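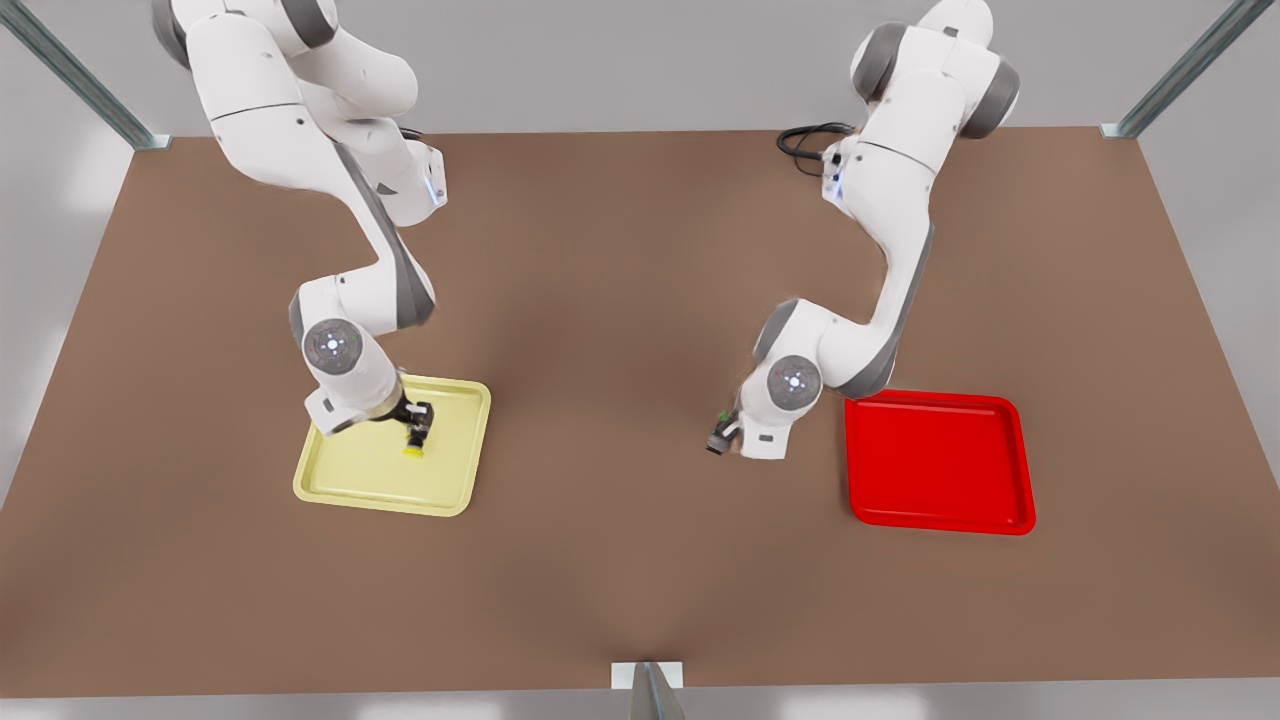 Lab notebook, Kragh sim bench, May

Back on the sorting task this morning. Quick recap for whoever reads this after me: two arms, a yellow tray and a red tray, parts in matching colors, and the planner decides which arm goes where. Both arms run off the same Prasow planning server, and yes, that's still the thing that bites us.

Started with the place-height problem. The right arm kept letting go too early over the yellow tray (parts tipping over, one rolled into the rim and stayed there, very annoying). I'd been blaming the gripper model for days. Wrong! The place pose was being computed from the tray's outer rim and then a fixed drop was subtracted, and somebody (me, I checked the log) had left the drop at the value for the old shallow bins. Changed it to read the floor height from the tray model itself. Release height is now 3 mm above the tray floor and I like it a lot better. I did 68 runs with the new number before lunch and the part stayed upright in all but 2. Both of those were bad grasps to begin with, so I'm counting them against the grasp sampler and moving on.

Then the waiting arm. When one arm is placing, the other one gets a "hover" goal, which is supposed to be out of the way but close enough to start its next pick quickly. The old hover goal sat over the middle of the table and the planner treated it as a soft preference, so you'd get these weird lazy drifts toward the working arm. Made it a hard constraint with a keep-out box around the other wrist. Planning time went up, not terribly. I want to try a smaller box tomorrow, but only after I've dumped the minimum link distances from today's logs, because eyeballing it in the viewer is how I got into trouble last time.

Afternoon was all perception. I turned the trays to odd angles on purpose, since the Proronby demo had everything square to the table and we fooled ourselves pretty badly there. The tray pose comes from the wrist view: segment by color, fit a rounded rectangle, take the long side as x.

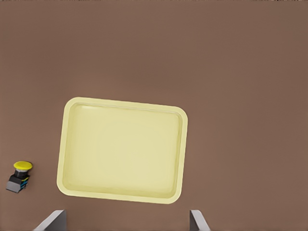

The yellow mask is where I lost two hours. The button with the yellow cap is a much stronger yellow than the tray, and my threshold was wide enough to take both, so the fit tried to wrap one big rectangle around the pair of them and the center landed way off to the left. Beautiful confident score on it too, ugh. Tightening the hue range alone didn't do it. What worked was splitting the mask into connected blobs, throwing out anything too small to be a tray, and only then fitting. Also masked out the gripper fingers at the bottom of the view while I was in there. They weren't hurting anything yet but pale gray next to pale yellow makes me nervous.

Angle error against the sim ground truth is now under 2 degrees on every tray pose I tried. The rim highlight still pulls the fit a little toward the bright edges. Could fit the inner edge instead, the darker line is pretty clean.

Still open:
- the Promness recorder drops the first 8 frames of every episode, so the tray estimate has no history at startup. Workaround is a short pause, real fix is in their buffer code
- x axis can flip by 180 when the tray is viewed from the far side. Harmless for placing, ugly in the plots
- red tray has had hardly any testing with the new blob filter, do that first thing
- merge the hover change only after the distance dump

Config is pushed on my branch, seeds are in the run folder. If you pull it, rebuild the planning server too or you'll get the old drop height and wonder what I'm so cheerful about.

Filed under: Bench Notes, Simulation, Dual-arm planning

Recent entries
Why the grasp sampler loves corners
Prasow server: timeouts and what I set them to
Proronby demo, things to fix before the next one
Notes on replaying Promness logs

We use cookies to keep you signed in and remember your notebook settings. Accept | Manage preferences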